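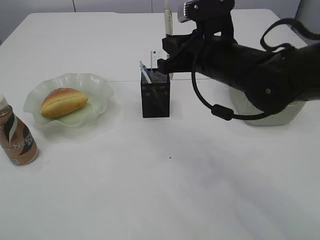

Talum Hand-Guiding and Remote Teaching Kit

The Talum kit lets you show a robot arm a task in two ways: by moving the arm yourself, or by driving it from a second, smaller arm at the other end of the bench. Both methods save the same kind of recording, so you can mix them in one job.

Teaching by hand
Press the button on the wrist collar and the arm goes slack enough to move with one hand. Let go and it holds its position. Hand teaching suits short, slow moves such as lining the fingers up with the rim of a pen holder.

Teaching by remote control
The leader arm copies the joints of the working arm at a smaller scale. A trigger opens and closes the gripper. Most people are comfortable with it after 9 or 10 tries - the first few are usually too fast.

What is in the box
Leader arm with trigger grip
Wrist collar with hold-to-move button
Wrist bracket for a small camera
Control box and power supply
3 m connecting cable
Printed quick guide

Recording
The control box stores up to 200 recordings. Joint positions and gripper opening are saved 50 times a second. Bad takes can be deleted from the leader arm by holding the trigger and pressing the back button.

Before you order
The working arm is not included. Please send us the make and model of your arm, as the collar comes in three sizes. Clamps for the leader arm fit worktops up to 50 mm thick. Thicker tops need the Gavwood bench plate, sold separately.

Orders and questions
Sales: Gleice Vieira
Fitting and set-up: Kohei Shimada
Spare cables and collars are kept in stock. Leader arms are built to order.

Page updated November 13, 2024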